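How to Make Shortbread That Holds Its Shape

4 min read

04/04/2019 | Posted by the Clulari kitchen

Shortbread has four ingredients and a reputation for being easy, mostly spread by people whose shortbread is good. For years mine went into the oven as neat fingers and came out as one large beige continent. It tasted fine. You just had to serve it with a map.

What follows makes one square tin, cut into fingers. You can double it, but use two tins. A deep tin gives you something with a raw middle and the density of a paving stone.

What you need

Plain flour, 250 g
Rice flour, 50 g
Caster sugar, 100 g, plus a bit more for the top
Salted butter, 200 g
A 20 cm square tin, lined with baking paper that hangs over two sides

The rice flour is what gives it that sandy, slightly gritty bite. If you haven't got any, cornflour will do, though the result is softer and a little more polite. Don't use self-raising. I did once, in November, for a school fete, and the whole lot puffed up like damp carpet.

Getting the butter right

Most recipes say "softened butter" and leave you to it. What you want is butter that takes a fingerprint but still feels cool. If your finger goes straight through, or the butter has begun to shine, put it back in the fridge for ten minutes and go and do something else.

I cut it into cubes and leave it on the bench while I weigh everything out. In a Brisbane summer that is plenty. In a Ballarat winter you may be there until lunch.

Mixing

Beat the butter and sugar together until they're just combined. You're not making a sponge, so stop well before it goes pale and fluffy. Air is lovely in a cake and a nuisance in shortbread, where it makes the fingers rise, think better of it and slump.

Sift in both flours and bring it together with a butter knife, then with your hands. It will look like rubble for longer than seems reasonable. Keep squeezing. Don't add milk, whatever the rubble says to you.
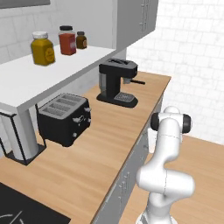 Once it clumps, tip the lot into the lined tin and press it out with your knuckles. Smooth the top with the back of a spoon, or with the bottom of a glass if you own a flat one. Get right into the corners, as thin corners go brown while the middle is still making up its mind.

Chilling

Cut the dough into fingers now, all the way through, and prick each one with a fork. Three rows of holes is traditional. Then put the tin in the fridge for 37 minutes. I know. I set the timer for half an hour one day, got stuck on the phone for the rest, and that batch was the best I'd made – so 37 it has stayed. An hour won't hurt it either.

Baking

Heat the oven to 150 C (130 C fan) while the tin is still chilling. Bake on the middle shelf for 45 to 50 minutes, turning the tin once if your oven has a favourite side. Mine does, and it isn't subtle about it.

You're after the colour of pale straw, with a touch of gold at the edges. It will still feel soft when you press it. Take it out anyway. Shortbread firms up as it cools, and if you wait for it to feel crisp in the oven you'll be eating roof tiles.

Sprinkle over the extra sugar straight away and go over your cuts again with a sharp knife. Leave it in the tin until it's completely cold, then lift it out by the paper. Anyone who lifts it warm gets crumbs, and those are very good on ice cream, so perhaps you'll want to plan a failure.

Keeping it

An airtight tin will see it through a week. Put a sheet of baking paper between the layers and keep it well away from anything with ginger in it, unless you want everything to taste of ginger. The raw dough also freezes well, pressed flat and wrapped twice. Thaw it in the fridge overnight and carry on from the cutting stage.

Related posts

Anzac biscuits, chewy or crisp
Why your scones lean to one side
Lemon slice without the soggy base
13 things to do with leftover egg whites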